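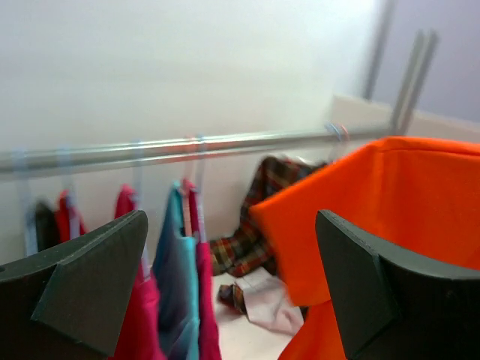 Showing a working robot to the public is a job for people who enjoy being asked whether it does windows. We open our bay at Msimang Hall in Rostell once a year, in December, and the crowd always wants the same thing: a machine doing something they did themselves that morning and didn't enjoy. Hanging up shirts fits nicely. Pick loud clothes for it. A bright orange garment can be followed from the back row, and it still stands out beside a red one, a teal one and two shades of magenta, crowded together on the rail. Our first year we used white shirts in front of a white wall, and the visitors spent the demo admiring what they took to be arms waving at nothing.

These are the notes we pass to whoever runs the next one. Last tidied Dec 7, 2024.

## Before anyone arrives

1. Book the bay for the whole day, including the evening before. Fukton, the firm downstairs, will say the freight elevator is free. Check for yourself.
2. Warm up the cell for 40 minutes. Run the full routine with the same clothes you plan to use in front of people. A new shirt on the day is a new problem on the day.
3. Wash the clothes and take off anything that rattles. Leave the neck labels in.
4. Put tape on the floor 60 inches from the front of the cell. Visitors will stand on the tape. That's fine, you allowed for it.
5. Set up one screen for the wrist view and turn it toward the crowd. People who couldn't care less about the arms will stare at that screen until closing.
6. Find the stop button, then make everyone on the team find it without your help.

The wrist view deserves a word, as it's the part visitors talk about on the way out. From the side, a grip looks like a grip. From the wrist you see the fabric gathered up and pinched between the pads, and suddenly everybody has an opinion about technique. Let them have it. I've been told by three separate grandmothers that we start from the wrong end of the shirt, and I've written it down each time. 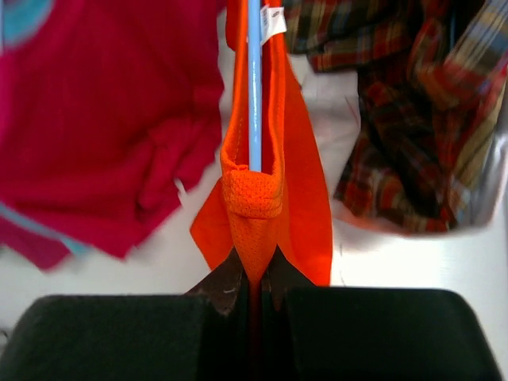
## Running the demo

Keep each showing to 10 minutes. We once ran long to "let it finish," and learned how quietly a room can empty.

Start talking before the arms start moving. Say what the job is in one sentence: take the shirt, get the hanger into the neck, put it on the rail. Skip the history of the project. The program is called Brostilen, a name that means nothing to the public and not much to us, and you can leave it out as well.

Then start the routine and stop talking. This is the hardest step in the whole guide. Arms move slower than people expect, and the urge to fill the gap with facts about motors is strong. Give them half a minute of plain watching. Someone will whisper "come on, come on" at the shirt, and from then on the room is on your side.

While it runs, a few pointers:

- Stand to the side, facing the visitors. You've seen the shirt.
- Don't predict out loud. "And now it will pick up the sleeve" is an invitation to miss the sleeve.
- If the cloth slips, say "it dropped it" in a normal voice and carry on. The groups that see a drop ask better questions than the ones that don't.
- Hands stay outside the cell while the arms are live, yours included, however badly a collar needs straightening.
- Keep the plaid flannel off to one side of the rail. It bunches up, and visitors will ask about it through the entire orange part.

If the routine stalls, press stop, wait for the arms to settle, put the garment back at its starting place and begin again. Twice is fine. After a third stall, move on to the talk and let a colleague look at it with the crowd facing the other way.

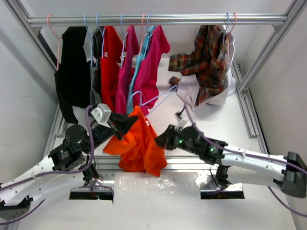 **Why does it need two arms to hang up one shirt?**

Cloth sags wherever it isn't held. One arm can keep the neck open while the other brings in the hanger, much as you use both hands at your own closet.

You'll get that one every session, so have it ready. The rest come in no fixed order. "Can it fold?" (Not this routine.) "How much does it cost?" (Send them to the desk.) "Will it do my kid's room?" (Let the parents answer each other.)

## Letting people get closer

After the showing, with power to the arms off and the light on the panel checked by two of you, bring visitors up to the tape in small groups. The bay holds 32, and the fire marshal means it.

Point out the rail first. It's a plain metal rod with ordinary-looking plastic hangers on it, pink ones and light blue ones, and people relax when they recognize something. After that they'll find the grippers and the purple cables on their own. Somebody always wants to know why the cables are purple. We have no answer on file.

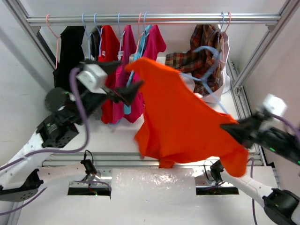 *The orange shirt held up between the two upper arms, Msimang Hall, Rostell.*

## Packing up

Park the arms, shut down the cell, then take the clothes off the rail by hand. It goes quickly, and at least one late visitor will point that out.

Bag the garments together with their hangers and label the bag with the routine they belong to. Peel the tape the same evening, before it bonds with the floor. Write up the drops and stalls while you still remember which shirt it was, and leave the sheet in the drawer under the screen for next December.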